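Buying a used acoustic without crying: notes for the Viltport library talk, 18 August 2025

Keep these in the order they're in. Last time I shuffled them and did the ending twice.

Start without the guitar in hand. If I'm holding it, people wait for a song, and then there's disappointment all round.

Opening. Ask who has a guitar at home they don't play. Wait for the hands. Ask who is here to buy a second one. Expect the same hands.

Then the confession. My first used guitar was a Jarness dreadnought I bought in Tretmont for 40 dollars. The seller called it "broken in." Half of that was accurate. The neck had the curve of a ski jump and one tuner turned freely in both directions, like a politician. I played it for three years and have forearms to this day. Pause here. If no laugh, move on quickly.

Point one: the neck. Everything else on a guitar can be ugly. Look down the neck from the headstock end, the way you'd check a board at the lumber yard. A tiny forward bow is fine and is supposed to be there. A twist is not fine. With a twist you thank the seller, say you need to think about it, and think about it from inside your car.

Show the capo trick. Capo on the first fret, hold the low string down where the neck meets the body, look at the gap in the middle. A business card should just about slide in. If a paperback slides in, the truss rod needs a turn, and you should ask whether the truss rod still turns. Sellers hate this question. Ask it pleasantly.

Point two: action, meaning how high the strings sit. High action is the reason most people quit, and they go on believing it was a lack of talent. Lowering it at the saddle is a cheap job if there is saddle left to lower. Look at the bridge. If the saddle is already a sliver and the strings are still up in the air, you're looking at a neck reset, and on a cheap guitar the reset costs more than the guitar. Say that sentence twice. It's the only one worth the price of admission (admission is free, they'll point this out).

Point three: the belly. Every steel-string top swells a bit behind the bridge. It's pulling a lot of tension all day, you'd swell too. A slight dome is normal. A bridge lifting at the back edge, so that a sheet of paper goes under it, is a repair. Bring paper. People feel silly bringing paper, and then they pay for a bridge reglue.
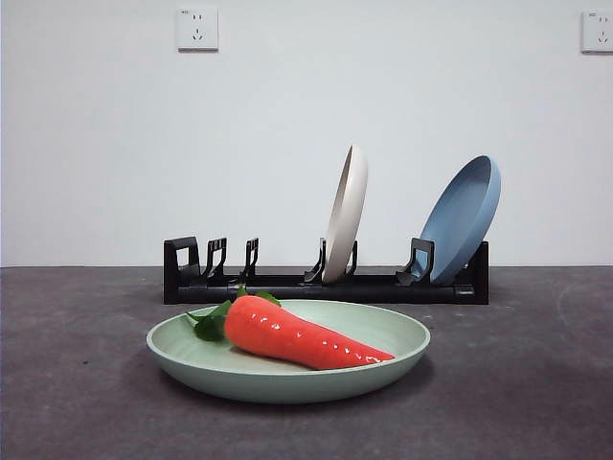 A listener at the Tretmont talk asked whether any of this matters if the guitar sounds good in the shop, and went on to say that life was short and strings were cheap. Read that out as is. It got more applause than I did.

My answer, improved since then: yes, buy the one that sounds good. But sound it properly. Shops hang new strings on tired guitars for the same reason realtors bake bread. Play every fret on every string, one note at a time, slowly, and put up with the looks. You're listening for buzz, for dead notes, and for the spot up around the twelfth fret where the tuning wanders off by itself. Then play one open chord and shut up until it's gone. The shutting up is the hard part.

Demo. Pick up the Sang now. Mention that it's small-bodied and ladder-braced, and that it has the low end of a cereal box. I love it. It records beautifully and loses every argument with a banjo. Play the same G chord on the Sang and then on the borrowed dreadnought. Let them vote on which is better. Do not tell them which one cost more until after the vote. (The dreadnought, by plenty. The Sang usually wins. If it doesn't, skip to the next page with dignity.)

Cracks. Someone always asks. A crack with the grain in the top, cleated and stable, is a discount. A crack at the headstock, well glued, is a bigger discount and sometimes stronger than before. A crack the seller hasn't noticed until you mention it is a negotiation. A crack the seller says is "just the finish" gets a flashlight and a fingernail.

Money. Keep this short, everyone has a number in their head already. My own rule: for under 334 dollars, expect to spend a little more on a setup and be happy. Over 1,000 dollars, take it to a repair person before you pay and let them poke at it with the little mirror. Between the two, use the list and your own ears. Where did 334 come from? It's what I had in my checking account the day I made up the rule.

Humidity, if there's time. Guitars like what people like. Keep it out of the attic, the trunk, and the spot over the radiator where it looks so nice. In Viltport in winter a case humidifier is a few dollars and a soundhole full of regret is extra. Cut that line if the room is cold.

Handouts are at the back. The back side has the checklist: neck, action, saddle, bridge, frets, tuners, cracks, smell. Yes, smell. Mildew in a case moves into the guitar and then into your spare room, and it does not pay rent.

Questions. Likely ones: Are old strings bad for the guitar? No, just for the neighbors. Should I learn on nylon? If you like how it sounds. Is a solid top worth it? Usually, and I'd still take a well-made laminate over a badly made anything. Can I look at yours after? Yes, belt buckles off.

Finish with the slow waltz on the Sang. Retune first, the A string will have slipped.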